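In conversation: the studio behind Harkora
January 2023

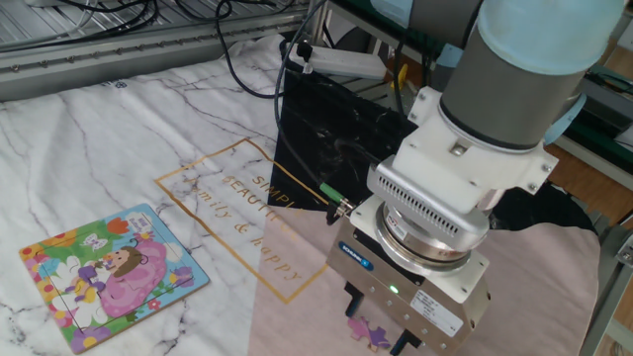 Grekley is a studio of four developers whose first game, Harkora, is a puzzle adventure set in a drowned observatory. It contains no combat and no timer, and its story is told almost entirely through letters left in drawers. The studio's lead designer spoke to us ahead of the game's second major update, due in April.

Asked how the project began, the designer described a short prototype with a single room and a locked cabinet. "People kept reading the letters and ignoring the lock," the designer said. "We had written those letters in an afternoon. It was clear that we should write more of them, and write them better."

The finished game holds 633 letters, of which a player must read only 49 to reach an ending. The designer accepts that most players will miss a great deal. "Some reviewers felt that was wasteful. I understand the complaint. The letters in the east wing were rewritten twice and hardly anyone goes there."

Sound was handled by Byun, an outside company which recorded pipes, pumps and stairwells in a disused waterworks. The designer credits this work with settling an early argument over music — the team had planned a full score and in the end kept only two pieces, one for the opening and one for the lamp room.

The publisher, Mateck, asked for a hint system shortly before release. The studio resisted at first. "We thought it would spoil the pace," the designer said. "Then we watched a player spend a whole evening on the tide tables, which were badly explained. That was our fault, and the hints went in."

The April update will add a text size setting, a notebook that can be searched, and a corrected version of the tide table puzzle. Existing save files will carry over. A console edition has been discussed with Mateck but has no date.

On the question of a sequel, the designer was cautious. "We have a map and a title we do not like. I would want to finish the letters first this time, and build the rooms afterwards."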